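From: Hernán Rivadeneyra
To: Hurkstead Swap & Sort list
Subject: Re: [hurkstead-swap] Odds-and-ends bins, what goes in them?

Hi So-yul, hi all,

So-yul Yoon wrote:
> I've got the back shelf nearly cleared and I'd like to get the
> odds-and-ends bins going again before December. Two questions.
> First, do we still want them mixed, or should I split them into
> kitchen, bath, toys and so on? Ha-neul says split, Sun-ja says
> mixed, and I can see it both ways. Second, are the old gray bins
> good enough or do we buy new ones? They're pretty scuffed up.
> I can order a set of lidded ones from Pranuldale if people
> want, but that eats most of the 300 we put aside for shelving.
>
> So-yul

Mixed! Please, mixed! I know I go on about this every time, but the mixed bins are my favorite thing in the whole swap. When we had everything sorted last spring, people walked up to the kitchen shelf, saw they didn't need a whisk, and walked off again. With a mixed bin they stop and dig. I watched a man come in for a lamp and leave with a lamp, a soap dish and a jigsaw puzzle, and he was thrilled with all three.

I'm with Ha-neul on anything sharp, anything glass and anything with a cord. Those should stay on the shelf where you can see what you're picking up. Same for clothes, they just turn into a wad. But small solid stuff that you can grab with one hand and look over, that's perfect bin material.

On the second question, keep the gray ones. I love those bins. Yes, they're scratched, but they don't tip when somebody leans on the side to reach the bottom, and the thin white ones we tried from Ahuja cracked at the corners inside of a month. Lids would be a step backward for us too. Things with lids get stacked, and then whatever is in the bottom one stays there until summer. Spend the money on the shelving.

What does matter, I think, is how full they get. In-ho and I used to heap them right up to the rim and it looked generous, but all anybody ever took was the top layer. A handful of things with some floor showing between them goes so much faster. Big shapes and small ones together, a couple of bright colors, long-handled things laid down flat so they don't poke anybody in the wrist.

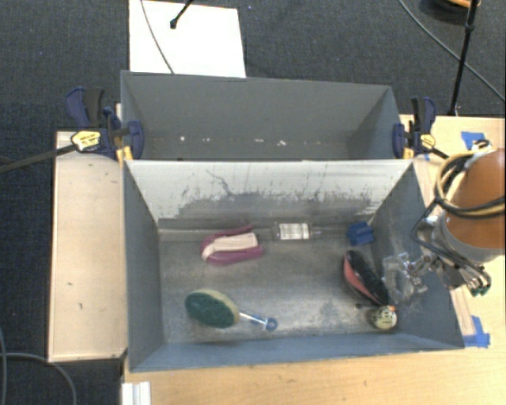 The scrubber would be gone in ten minutes on a swap morning, I'd put money on it. Scrub brushes of any kind are the thing people ask me for most, right after jars. If you have more of them, spread them out, one to a bin, so that each bin has something useful in it along with the fun stuff.

For bottles with anything left in them, I'd still like us to tighten the caps and check the label before they go out. Sun-ja has a roll of the little green stickers for "checked" and says there are 200 on it, which should last us well past the holidays. If a label can't be read at all, it goes in the pile for the hazardous waste drop-off.

Single shoes and anything missing its other half go in the "where's my partner" basket by the door. We matched four pairs that way last time, which made me ridiculously happy.

I can come by at 4 in the afternoon any day you're there and help fill. I have two boxes in my garage waiting to go: mostly kitchen tools, some bath toys, and a Flavlow shaker with all its parts, which I'm frankly tempted to keep. In-ho, are you still holding on to the folding table? The low one is better for the bins if you can find it, the kids can see in.

And So-yul, thank you for tackling that back shelf. I walked past it last week and didn't recognize it!

Hernán

_______________________________________________
hurkstead-swap mailing list
To leave the list, send a message with "unsubscribe" in the subject line.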